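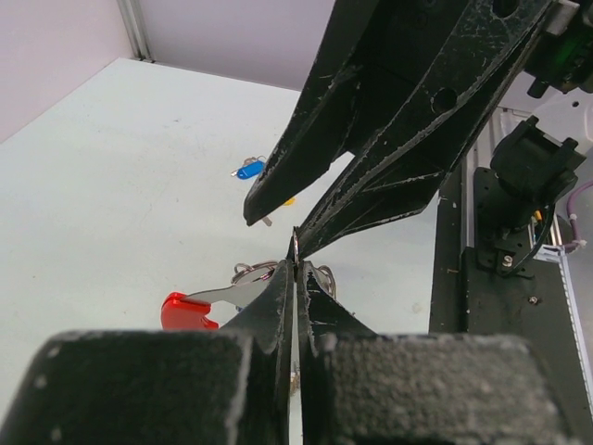

图 4　Lumbao 单元在双臂交接任务中的指片。下方夹爪的指尖夹着一个小金属件，另一只手臂的夹爪从右上方伸入；桌面上有钥匙和彩色钥匙牌。

4　单元的布置与日常维护

4.1　机械布置

本节说明 Lumbao 单元在数据采集期间的布置方式，以及我们怎样让它保持在可以使用的状态。前面各节讨论的策略学习方法，对硬件的几何偏差有不同程度的敏感。我们在早期的试验里曾经把一部分失败归到策略上，后来检查记录，才发现同一时期左右两臂的指尖高度已经不一致。因此我们认为有必要把维护的细节写出来，虽然这些内容在同类论文里通常只占一个脚注。

单元由两只相同的手臂组成，安装在同一块黑色底板上，底板固定在围挡的前侧。围挡用铝型材做框架，三面装浅灰色墙板，前面敞开，操作者从前面放置物体。台面是一整块浅色板，没有接缝。我们最初用过两块拼接的板，钥匙的尖端有时会卡在接缝里，夹爪去抓的时候物体不动，手臂却继续加力，于是触发过流保护。换成整块板以后这种情况没有再出现。

底板的定位由 Arnel Dumlao 完成。做法是先把底板的固定螺钉拧到刚好能够推动的程度，然后让两只手臂回到零位，用直角尺检查底板的前缘与台面的前缘是否平行，再从中间向两端依次拧紧。如果从一端开始拧，底板会有很小的转动，这个转动在肩部看不出来，到了指尖就会被放大。拧紧后要再检查一遍零位。

腕部相机装在夹爪后方，视野中总是包含本侧夹爪的指垫和指片。这对我们的工作有两方面的影响。第一，指片的外观是观测的一部分，所以更换指片等于改变了图像中固定出现的内容。第二，操作者可以直接从采集的图像中检查指片的状态，不需要停机。我们在每次采集开始时保存一张夹爪闭合的图像，作为以后比较的依据。

4.2　指片与指垫

每只夹爪有两个部分与物体接触。根部是表面粗糙的黑色指垫，比较宽，用来夹持较大的物体；前部是逐渐变细的黑色指片，用来捏取钥匙环、钥匙柄等小的金属件。Onidari 物体集以小件为主，其中包括带塑料牌的钥匙和弹簧形状的物体，所以大部分接触发生在指片的前端。

指片的磨损有三种形式。最常见的是侧面的划痕，颜色发白，在黑色表面上很明显。划痕本身对抓取几乎没有影响，我们不因为划痕更换指片。第二种是边缘的缺口，多数出现在靠近尖端的内侧。缺口使两片之间出现局部的空隙，细的金属环可能在提起时滑入这个空隙，然后转一个角度。第三种是尖端的弯曲，它不容易看见，危害却最大。尖端弯曲的夹爪在空载闭合时看起来正常，夹住物体以后才会错开。

在双臂交接任务中，两侧指片经常互相碰到。接收一侧的指片要进入给出一侧指尖附近很小的空间，操作者在遥操作时难以完全避免接触。我们曾经考虑限制两臂之间的最小距离，但这样会排除许多有效的交接姿态，最后没有采用，把指片当作消耗件来处理。

更换的标准最初由操作者凭经验判断，结果并不一致。Florante Dalisay 倾向于早换，Jerome Layug 则认为轻微的缺口可以接受，两个人值班的时段里更换次数差别很大。现在我们使用一个简单的测试：夹爪捏住厚度为 3 毫米的标准片，操作者用手轻轻拉动，片如果发生转动，就更换这一对指片。指片总是成对更换。旧的一片与新的一片配合时，接触线会偏到旧的一侧，新的那片也很快出现缺口。

更换的步骤如下。先让手臂移动到维护姿态，此时夹爪张开，指尖朝向前方。在 Emik 界面中切断该侧夹爪电机的力矩，但保留手臂各关节的力矩，否则手臂会下落。松开指片根部的螺钉，取下旧片，擦去安装面上的粉末。装入新片时先不拧紧，用手将夹爪合拢，让两片自己对齐，然后拧紧。最后恢复力矩，执行一次空载开合，在腕部图像中检查两片尖端是否在同一高度。旧片放入标有日期的袋子，不要与新片放在同一个盒子里，我们曾经装错过一次。

指垫的维护比较简单。指垫表面会积累从物体上掉下的细屑，用不掉毛的布蘸少量酒精擦拭即可。擦拭后要等酒精完全挥发。指垫的角部磨圆以后仍然可以继续使用，只有当垫的边缘开始从底层脱开时才需要更换。

4.3　线缆

手臂的线缆是紫色的，沿着连杆走线，在腕部附近留出一段弧形的余量，然后插入夹爪上方的白色支架。这段余量的长度是我们花时间最多的地方之一。余量太短，腕部转到极限时插头受到侧向的拉力，夹爪电机会间歇性地失去通信；余量太长，线缆会垂到另一只手臂的工作范围里，交接时可能被对方的指片钩住。

Remedios Cabrera 提出的调整方法被我们一直沿用。把腕部转到离线缆入口最远的角度，同时肘部完全伸直，在这个姿态下让线缆刚好不受力，再加一个手指的宽度。之后用扎带固定在连杆上，扎带只收紧到线缆仍然可以轻微滑动为止。扎带的剪口要朝外侧，并且要剪平。

通信中断在 Pivow 日志里表现为夹爪位置保持不变，持续几个控制周期，然后突然跳到新的值。如果只看视频，这种现象很像操作者犹豫了一下，所以不能只依靠人工观看来筛选数据。我们写了一个脚本，在每段数据保存以后自动检查位置序列，发现连续不变而指令在变化的片段就做标记。被标记的片段不用于训练。

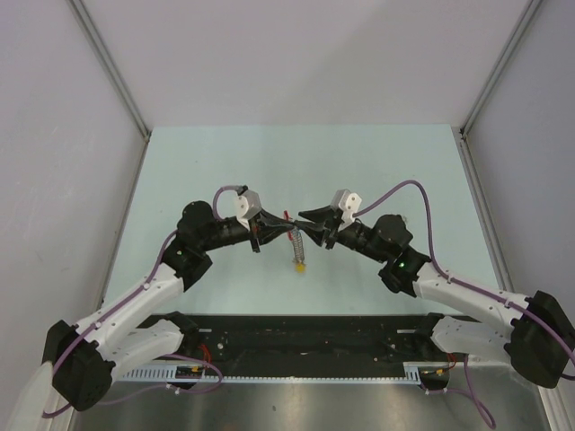

更换指片以后，需要重新做整个双臂标定吗？

只要腕部电机和夹爪上的白色支架没有拆下，就只需要重新做夹爪的闭合零点，再执行一次双臂对尖检查；如果拆过其中任何一个，则要从肩部零位开始完整地标定。

4.4　标定与对尖检查

完整标定包括三个部分：各关节零位、腕部相机与夹爪之间的外参、两臂基座之间的相对位置。前两部分使用常规的方法，不再详述。两臂基座的相对位置理论上由底板上的安装孔确定，但是肩部电机与底板之间有装配间隙，实际值与设计值并不相同，因此必须测量。

测量的方法是让两只夹爪先后捏住同一个竖直放置的物体。我们先用左臂捏住物体并记录关节角，张开后退回，再由右臂在同一位置捏住，记录关节角。物体在台面上的几个不同位置重复这个过程，然后用最小二乘法求出两个基座之间的变换。物体的底部应当平而且稳，左臂松开时它不能移动。细长的弹簧不适合直接作为标定物，因为它在侧向力下会弯，得到的位置偏向夹得较轻的一侧。我们为此使用一根实心的金属销。

对尖检查是标定的简化版本，每次采集之前都要执行。程序让两侧指尖移动到台面中央上方的同一点，在接近时降低速度，由操作者从前方和侧面各看一次。两侧指尖应当在同样的高度，并且间隙均匀。如果高度有偏差，先不要修改软件参数，应该先检查指片的螺钉。在我们的记录中，多数偏差来自螺钉松动，修改参数只会把问题掩盖起来，到下一次更换指片时又出现相反方向的偏差。

这一点我们有过教训。一月的时候，右臂的指尖连续几次检查都偏低，值班的人每次在 Emik 里加一个小的补偿。后来 Aurélien Renaud 在整理参数文件时注意到补偿值一直朝同一个方向增长，于是拆开右侧肩部检查，发现固定电机的一颗螺钉已经退出。拧紧以后补偿值全部清零，而此前用这些补偿值采集的数据，在训练时必须另外标注。从那以后，补偿参数被设为只读，修改时需要填写原因。

4.5　运行中的故障与处理

采集按轮次进行，每一轮最多 200 段，到达以后程序自动停止，要求操作者执行对尖检查并确认台面清洁。这个数字是根据指片螺钉的松动情况选择的。我们曾经使用更长的轮次，结果在一轮的后半段经常出现抓取位置逐渐偏移的现象，而操作者在遥操作时会不自觉地补偿这个偏移，使得数据表面上看起来都是成功的。对于模仿学习来说，这种数据的问题比明显的失败更难处理，图像与动作之间的关系在同一轮里已经改变了。

在本文使用的全部采集过程中，维护日志共有 74 条非计划停机的记录。其中数量最多的是夹爪过流，其次是通信中断，其余包括相机掉帧和物体落到台面以外。
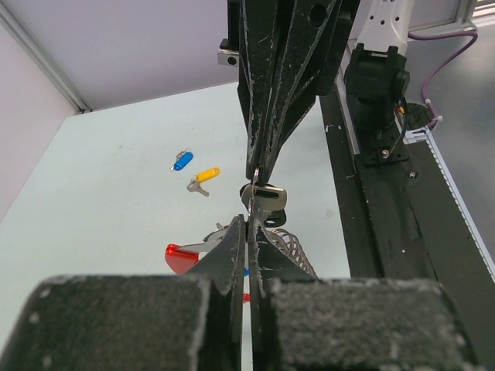
过流大多发生在金属环被夹在两对指片之间的时候。给出的一侧还没有松开，接收的一侧已经闭合，两只手臂又在向相反的方向移动，环就成为一个刚性的连接。处理的时候，顺序很重要。操作者应当先停止两臂的运动，然后只张开接收一侧的夹爪，等力消失以后再决定怎样继续。如果两侧同时张开，环会弹出，可能落到底板与台面之间的缝里，取出来需要拆掉前面的线槽。我们在遥操作程序里增加了一个专用的按键来执行这个顺序，操作者不需要在紧张的时候自己判断先张开哪一侧。

过流保护的阈值设为夹爪电机额定电流的百分之 80。更低的阈值会在捏取较厚的钥匙柄时误触发，更高的阈值则使电机在保护之前明显发热。保护触发以后，夹爪电机要休息到温度读数回到正常范围才能继续，这段时间可以用来擦拭台面和整理物体。

电机的温度由 Pivow 持续记录。肩部电机的温度上升慢，但是在长时间保持伸出姿态时也会接近上限，因此每段采集之间程序会让两臂回到收拢的姿态，不停留在工作位置等待。肘部的温度从来没有成为限制因素。

台面的清洁看起来是小事，却对结果有影响。金属件在台面上滑动会留下灰色的痕迹，指垫也会掉下小的黑点。浅色台面上的这些痕迹在腕部图像中清楚可见，而且它们集中在经常抓取的位置。我们担心策略会利用这些痕迹来推断抓取点，所以做了一个小的对照：用同一个策略，在擦拭前和擦拭后的台面上分别执行交接任务。两种条件下没有看到明显的差别，但是试验的次数有限，我们不能排除较弱的影响。目前的做法是每一轮结束后擦拭台面，较深的痕迹不强求去除。

4.6　维护记录的格式

每一条维护记录包含时间、值班者、涉及的手臂、操作内容和操作后的对尖检查结果。操作内容从固定的列表中选择，另外有一个自由填写的栏目。固定列表的作用主要是便于以后查询，但是我们在分析时用得更多的反而是自由填写的部分，例如“左侧腕部转动时有轻微的声音”这样的描述，在故障真正出现之前就已经被写下来了。

数据集中的每一段都带有指片的编号，编号随每次更换而改变。使用者如果希望研究夹爪外观变化对策略的影响，可以按照这个编号来划分训练集和测试集。我们在第 5 节的试验中就采用了这样的划分，测试时使用的指片没有在训练数据中出现过。相机外参也按标定的批次分别保存，读取时应当使用与该段数据对应的版本，不应使用目录中最新的版本。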